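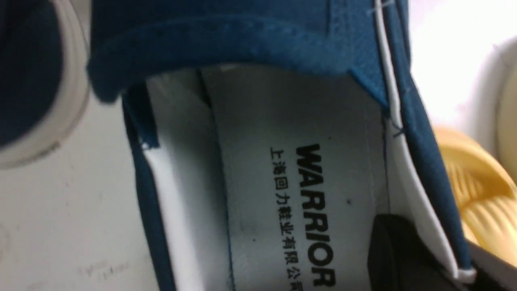
Call for Participants: The Trikska Study of Allowance and Household Responsibility

The Vananel Center for Family Research invites families with children between the ages of five and nine to take part in a study of how parents and children make decisions about allowance, chores, and everyday purchases. Enrollment opens in September and will continue until all places are filled.

About the study

Most families with young children have some arrangement about money and jobs around the house, even if it has never been written down. In some homes a child receives a set amount each week. In others, money is tied to particular tasks, or is given only for birthdays and holidays, or is not given at all. Parents often tell us that they settled on their arrangement without much discussion and have changed it several times since.

The Trikska Study looks at how these arrangements work over an ordinary month. We are interested in who raises the subject, how disagreements are settled, what children believe they are expected to do without payment, and how brothers and sisters of different ages compare their treatment. We also want to learn how parents respond when a child asks for something the parent considers too expensive, and whether the child is invited to contribute toward the cost.

The study does not promote any particular method of raising children. Families who give generously, families who give little, and families who are undecided are equally welcome. You will not be graded, and our staff will not offer an opinion on your household's rules.
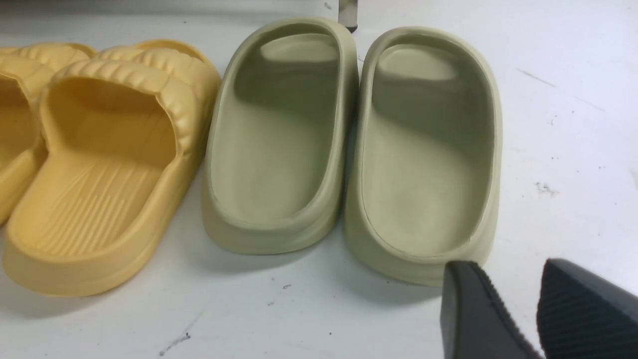
Slide sandals in yellow and sage green.

Who may take part

A family is eligible if it meets all of the following conditions:

At least one child in the home is between five and nine years old on the day of enrollment.
At least one parent, stepparent, grandparent, or legal guardian lives with the child for the full study period and is willing to keep the diary.
The home is located in Cokitz or one of the towns that share its school district.
The adult keeping the diary is able to read and write in English or Spanish.

Families in which a child divides the week between two homes may take part. In that case we ask that both homes agree to participate, and each home will keep its own diary. The two diaries are stored separately and neither home will be shown what the other has written.

Foster families should contact the study office before applying, as written approval from the placing agency is needed. Families who took part in the pilot are not eligible for the main study. The pilot included 19 families, and their comments led us to shorten the diary and to drop the weekend telephone call.

What participation involves

Introductory visit. Two members of the research staff will meet with your family, either at your home or in our interview rooms at Cherkaoui Hall. The visit lasts about an hour. We will explain the study, answer questions, and ask for the written consent of a parent or guardian. Each child will be asked separately, in words suited to the child's age, whether he or she would like to take part. A child who says no will not be asked again, and the family may still continue if another eligible child wishes to do so.

Evening diary. For 28 days in a row, one adult will fill in a short diary, on paper or by phone. It asks whether money, chores, or purchases came up that day and, if so, what was said and by whom. On days when nothing came up, you need only check one box. We ask that the same adult keep the diary throughout. If an evening is missed, please leave the page blank and continue the next day - do not try to fill it in from memory later in the week.

Child's page. Once a week the child is invited to draw or write about something he or she did for the household, or something he or she would like to buy. Spelling is not corrected. A parent may write down the child's words if the child prefers to dictate, but should not suggest what to say. Crayons and paper are supplied in the study packet, along with

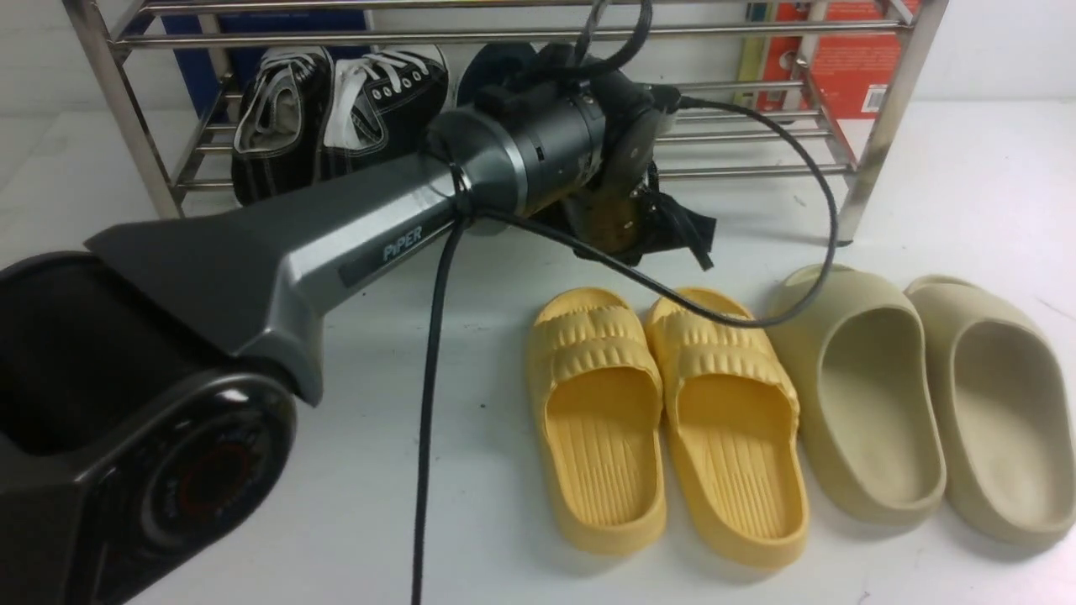
a stamped envelope for each week's page and a small card showing the number of the study office. Pages may also be dropped off at the front desk of Cherkaoui Hall between 8:30 a.m. and 5 p.m. Please write only your family number on the envelope. Names should not appear on the page itself, although we understand that children like to sign their work and we will cover any name before the page is filed.

Closing interview. At the end of the diary period we will speak with the adult who kept it and, in a separate and much shorter conversation, with the child. The child's interview uses picture cards and play coins and includes no questions about family income. A parent may remain in the room. The adult interview is recorded in sound only, and you may ask for the recording to be stopped at any point.

The household task list 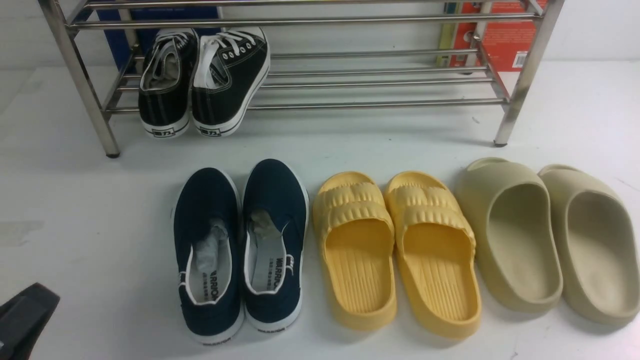 At the introductory visit, each family will draw up a list of the tasks that its children are expected to do, whether or not they are paid for them. The list should be in your own words and should be as specific as you can make it. "Be tidy" is difficult for a researcher to work with and, in our experience, is difficult for a six-year-old as well. An entry that describes a finished result is more useful: for instance, a pair of sneakers put away on the lower shelf of the rack with the toes toward the wall, as the black pair is here. Tasks that a child does only when reminded should be included and marked with an R. Tasks that have been announced but never done may be included too, and there is a separate column for them.

The list is reviewed only once, at the closing interview. You are free to change your household's rules during the study. If you do, please make a note of the change in that evening's diary.

Payment

Families receive a gift card for $15 for each of the four weeks in which the diary is kept, sent by mail at the end of the week. Payment does not depend on how much was written. Parking at Cherkaoui Hall is free for participants, and child care for younger brothers and sisters can be arranged during interviews if it is requested at least two days ahead.

Gift cards are issued to the adult who keeps the diary. How the cards are used is a matter for the family. We do ask that they not be presented to children as a reward for completing the child's page, as this could affect the results.

Privacy and the right to withdraw

All diaries, drawings, and recordings are stored under a family number. The list that connects numbers to names is kept in a locked office and is destroyed when the study closes. Published reports will describe groups of families and may quote short passages from diaries, with any identifying detail removed. Drawings will be reproduced only if both the parent and the child have agreed on a separate form.

Participation is voluntary. You may leave the study at any time, without giving a reason, and you will keep any payment already received. You may also ask for your family's materials to be returned or destroyed, provided the request reaches us before the analysis begins.

As with any study that involves children, our staff are required by law to report a serious concern for a child's safety. This will be explained in full at the introductory visit, before you are asked to sign anything.

How to apply

Invitation letters have been mailed to 3,000 homes in the Cokitz school district. You do not need to have received a letter in order to apply. Application forms are available at the front desk of Cherkaoui Hall, at the public library, and from the study office, which will mail a form on request.

Please give the first names and ages of all children in the home, the best time of day to reach you by telephone, and the language in which you would prefer to be interviewed. Do not send birth certificates or school records with the form. If we need to confirm a child's age, we will do so at the visit.

Applications are considered in the order in which they arrive, with some places held for single-parent homes and for homes in which a grandparent is the main caregiver. All applicants will receive a written reply. Families who are not offered a place may ask to be put on the waiting list, which will remain open through the end of the enrollment period.

Questions about the study, including questions from schools and pediatric offices that wish to display this notice, should be directed to the Trikska Study Office, Vananel Center for Family Research, Cherkaoui Hall, Cokitz.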